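How I split a robot sorting dataset so the test score means something

Part two of my notes on the Bristthorpe sorting work. Part one was all about calibration, and this one is about the bit I got badly wrong first time round! 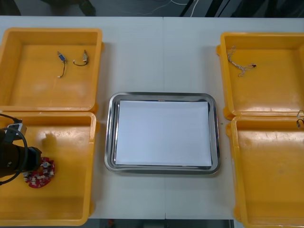 So, by April I had 2,172 recorded picks and a lovely high score, and I was feeling very pleased with myself. Then Padmavathi Kurian asked how I'd divided training from test. I'd shuffled every pick and lopped off a slice for testing (as you do). Trouble is, one session gives you loads of picks of the same cable in nearly the same pose, so the model had already met almost everything I was testing it on. Oops.

My fix takes an afternoon and goes like this.

Step 1. Give every session its own number, and start a new session whenever you change what's in the bins. A circuit board swapped for another circuit board counts as a change. So does nudging a bin along the table, annoyingly.

Step 2. Write down each part by its own label as well as its type. I'd only written "cable", and a short straight one and a tangled bundle with several strands are completely different beasts for a gripper. Jingyi Xia and I spent ages going back through the recordings to sort that out, so please do it as you go!

Step 3. Pick your test sessions before you train anything. I set aside 30, then checked that none of the parts in them turned up in training. When one did, I moved the whole session across (never single picks, or you're back where you started).

Step 4. Train with 4 different random seeds and report all of them. Our planner, Kakel, was pretty steady on boards and wobbled all over the place on cables. You'd never spot that from one run.

Step 5. Score the grasp and the placing separately. Wenche Westerberg talked me into this one and I grumbled, but she was right – most of our failures were good grasps where a trailing wire snagged on the way out of the bin, and a single pass/fail number hid the lot.

My score dropped a fair bit after all this, and I sulked for an evening. But when Yufang Dai repeated the test on the Daltora arm with her own parts, her result landed close to my new number and nowhere near the old one.

If you're short of sessions, hold out 2 at a time and rotate through them. It's slower, but I'd still pick it over shuffling. Part three will be about labelling the snags, once I've decided what counts as one.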